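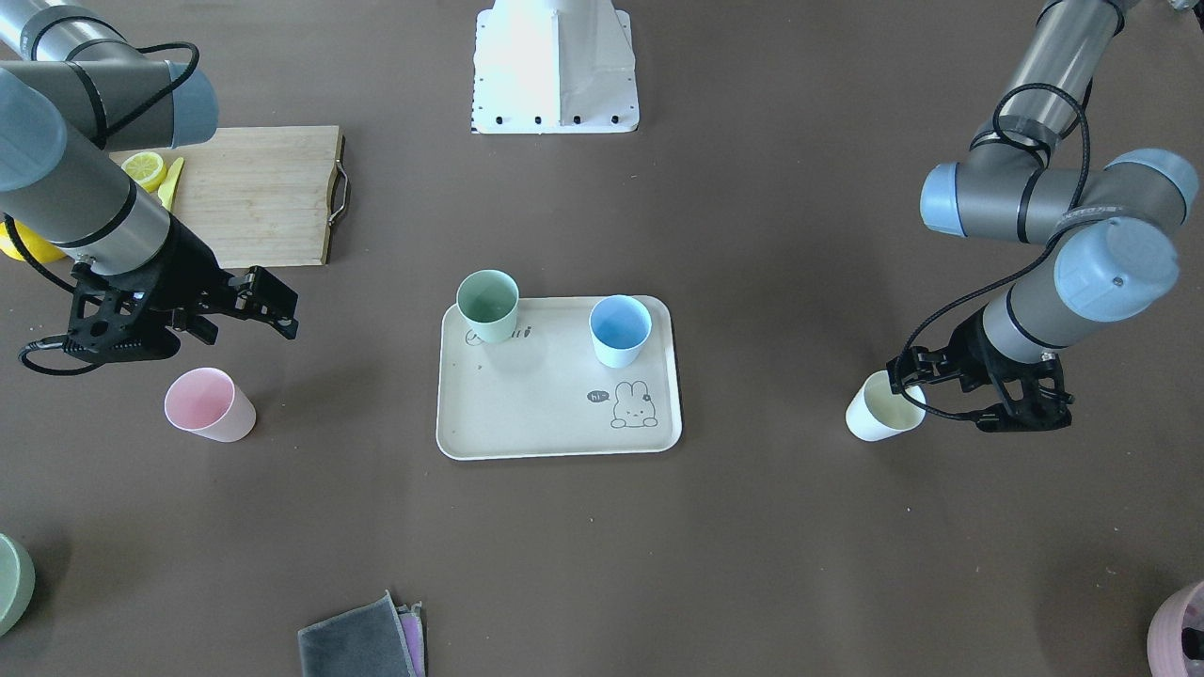 Frequently asked questions about the Vondmont Dictionary of Local Biography

What is the dictionary?

It is a reference work on people who were born in, lived in or did notable work in Vondmont and the surrounding townships. It covers anyone who died before January 2001. There are 466 entries online. Most run from 300 words to 1,500, and a few of the early mill owners and ministers go longer than they should.

Who gets an entry?

A person needs a real connection to the area and enough surviving evidence to write from. Holding office is not required. We have entries for a midwife, a newspaper engraver, several schoolteachers and a man who ran the Premow ferry for most of his working life. People who only passed through are left out, even famous ones.

Why is there no entry for living people?

The cutoff keeps us out of disputes we can't settle and gives records time to open. We don't make exceptions.

Can I suggest someone?

Yes. Send the full name, the dates if you have them, and at least two sources that can be checked. Family memory is welcome but can't be the only source. Suggestions go to Abla Yammine, who keeps the list of names under consideration.

How long does a decision take?

Names are reviewed twice a year. If yours is turned down you'll get a short note saying why. You can send it in again when you have new evidence.

Who writes the entries?

Teachers, librarians, retired reporters, graduate students and a good many family historians. Every entry is signed at the bottom. Unsigned entries come from the printed edition, edited by Helge Wikström, and have been corrected only for dates and spelling.

Can I write about my own grandfather?

You can supply material, and we'll credit you for it. The entry itself will be assigned to someone outside the family.

What sources do you accept?

Census pages, church registers, deeds, probate files, court records, school records, letters, newspapers and published books. Online family trees are useful for leads, but we don't cite them. Gravestones are accepted for death dates and treated with caution for birth dates.

Two sources give different birth years. Which do you print?

We print the one recorded closest to the birth and mention the other in the notes. When neither can be preferred, the entry reads "1871 or 1872." A question mark after a year means we have a single weak source.
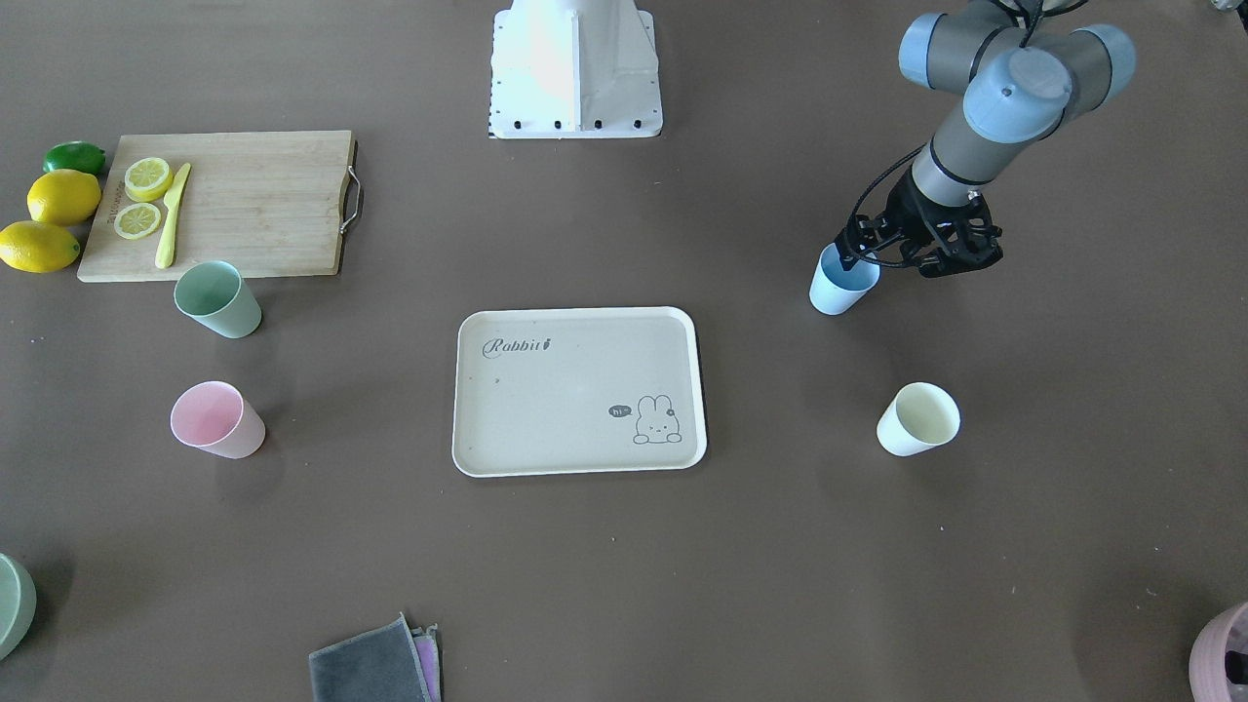 Gripper lowered over a light blue cup.

How are names spelled and sorted?

Under the name the person used as an adult. Former names, married names and stage names have cross-references. Vietnamese names keep their diacritics and are sorted by family name, and the search box will find them with or without the marks. Khoa Văn set up this part of the index, and corrections to it should be addressed to him.

Why does an entry say "father unknown"?

It means the author looked and the records don't name one. If the author didn't have access to the records, the entry says nothing about the father at all.

I found a mistake. What should I do?

Use the correction form at the foot of the entry and tell us where the right information can be found. Simple errors are normally fixed within 30 days. Changes of substance go back to the author first. If the author has died or can't be reached, Tín Tiêu handles them.

Do you have portraits?

For fewer than half the entries. We add a portrait only when the sitter's identity is documented. Please don't mail original photographs. A scan of both sides is best.

May I reprint an entry?

Schools and nonprofit newsletters may reprint one entry in full with the author's name and the entry title. For anything else, write first. Portraits often belong to someone else and need separate permission.

How should I cite an entry?

Author, title of entry, Vondmont Dictionary of Local Biography, and the date you read it. Entries do change, so the date matters.

Is the printed edition still available?

It is out of print. The public libraries in Premow and Nivstead each have a reference copy that doesn't circulate.

Page last revised 24 April 2026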